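Drallomer Shared Workshop
Evening course: Build a Two-Armed Sorting Table
Handout 3: Trays, blocks and the long road to tidy

You now have two arms bolted to a table and a strong opinion about hex keys. In this session the arms get a job. The job is putting coloured blocks into coloured trays, which any toddler will do for a biscuit, and which will take us the rest of the evening.

Please read as far as the checklist before switching anything on. Handout 2 said this too, and we all remember how that went.
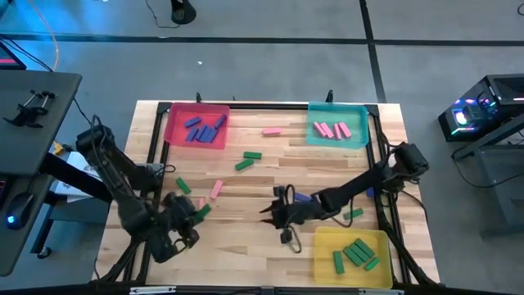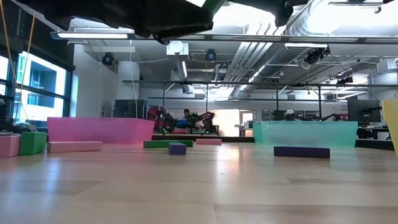 1. The task

Blocks start loose on the wood. Each arm picks up one block at a time and drops it in a tray. The colour of the tray does not have to match the colour of the block, and on our table it doesn't: in the first picture the blue blocks are in the red tray, the pink ones in the teal and the green ones in the yellow. People find this annoying. The program does not care, and it is a good way of finding out whether you typed the table of colours in properly or just assumed.

Write your own pairing on the card before you start. If you change it halfway through, change the card.

2. Why foam

Foam forgives. A gripper that closes too far on foam leaves a dent, and a gripper that closes too far on hardwood leaves you shopping for a servo. The January group insisted on painted wooden bricks and got through two servos and a fingertip (the printed kind).

Foam has its own vices. It is light, so an open finger that brushes a block will shove it along the table. It also clings slightly when the gripper opens, and the arm may carry a block cheerfully back out of the tray it was meant to stay in. Add a short pause after opening. 400 milliseconds is plenty.

3. Before power

– Trays at their corners, inside the reach you measured last time.
– Both arms in the rest position, grippers open.
– Cables clear of the elbows. Move each arm by hand through its full swing and watch the cable, not the arm.
– Clamps tight. Tighter than that.
– Sleeves rolled up, lanyards off.
– One person on the stop button who is doing nothing else. Holding a mug counts as something else.

4. Teaching a pick

Run the Rasasau script and choose "teach". Guide the left arm by hand to a point above a block and save it. Lower it until the fingers are either side of the block and save again. Close, lift, save. Then take it over the tray and save the drop.

Keep the drop low. From a height the blocks bounce, and a bounced block usually lands somewhere neither arm can get at.

Do the same with the right arm, but only once the left is back at rest. The script will let you run both together. The script is an optimist. Until you have set the shared zone in section 5, it has no idea that two arms can want the same block.

5. The shared zone

Somewhere near the middle of the table is a strip both arms can reach. Mark it with masking tape while you measure, then enter the two edges in the Batenel settings file under "shared". Only one arm may enter at a time, and the other waits. It waits for a very long time if you have swapped left and right, so check that first when everything goes quiet.

Our settings file currently runs to 3,085 lines. You need 13 of them. They are at the top, and the rest is history. Please don't tidy it.

6. When it misses

Misses to the same side every time: the arm's zero is off. Redo the rest position.
Misses all over the place: something is loose. See clamps.
Picks well, drops badly: the tray has moved. Somebody leaned on it.
Picks nothing, with great confidence: you are running last week's file.

7. For next time

Bring a log of ten picks per arm, failures included. A log with no failures will be read aloud. The Alemayehu notes on camera placement are in the course folder and you'll want the first half of them; the second half concerns a different table.

Blocks go back in the tub before you leave, by hand.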